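# 오래 차는 반지를 만드는 사람들

결혼반지를 고르러 온 손님은 대개 디자인부터 본다. 은세공 공방 Tamayo를 운영하는 프라파이 로짜나삭(Prapai Rojanasak)은 손님에게 먼저 손을 보여 달라고 한다. 마디가 굵은지, 손을 많이 쓰는 일을 하는지, 반지를 빼 놓는 습관이 있는지를 묻고 나서야 견본 상자를 연다.

공방은 Skoseck의 오래된 상가 2층에 있다. 한 해에 만드는 반지는 237점이고, 그중 151점이 맞춤 주문이다. 나머지는 Grustutholm의 편집 매장에 보낸다. 가장 잘 나가는 것은 폭이 좁은 무광 은반지 'Zindidix'로, 안쪽을 둥글게 깎아 손가락에 닿는 면적을 줄였다.

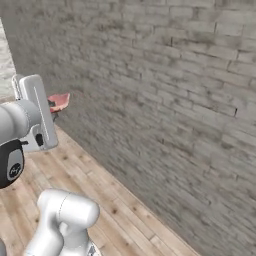

무광 마감은 흠집이 덜 눈에 띄지만 관리가 필요 없는 것은 아니다. 매일 끼면 바깥 면부터 반들반들해진다. 로짜나삭은 이 변화를 좋아하는 손님과 싫어하는 손님이 반반이라고 말한다. 싫어하는 손님의 반지는 600방 사포로 다시 결을 낸다. 한쪽 방향으로만 문질러야 하고, 돌이 물린 반지는 집에서 손대지 않는 편이 낫다.

## 은과 금 사이

은은 무르고 변색된다. 그래도 첫 반지로 은을 권하는 것은 치수를 고치기 쉽고 값이 부담스럽지 않아서다. 14K 금은 훨씬 단단하지만 합금에 따라 색이 달라진다. 예전에 산 금반지와 겹쳐 낄 생각이라면 그 반지를 가져가서 나란히 대 보는 것이 좋다.

치수는 저녁에 재는 것이 기본이다. 아침과 저녁의 손가락 굵기가 다르고, 8월에 잰 치수는 겨울에 헐거워지기도 한다. 공방에서는 계절을 달리해 두 번 재기를 권하는데, 예식 날짜가 급한 손님은 한 번으로 끝낸다.
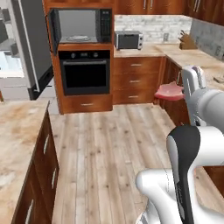 ## 수선을 맡길 때

공방에 들어오는 수선은 치수 조정이 가장 많고, 그다음이 난발 보강이다. 난발은 돌을 잡아 주는 작은 발을 말한다. 스웨터에 자꾸 걸린다면 발끝이 들렸을 가능성이 크다. 귀 가까이에서 반지를 가볍게 흔들었을 때 달각거리는 소리가 나면 착용을 멈추고 맡겨야 한다.

치수 조정에는 보통 10일이 걸린다. 안쪽에 각인이 있으면 자르는 위치를 미리 정해 두어야 글자가 상하지 않는다. 로짜나삭은 접수증에 반지 안쪽을 펼친 그림을 그리고, 자를 자리에 연필로 선을 긋는다. 손님이 그 선을 확인하고 서명한 뒤에 작업이 시작된다.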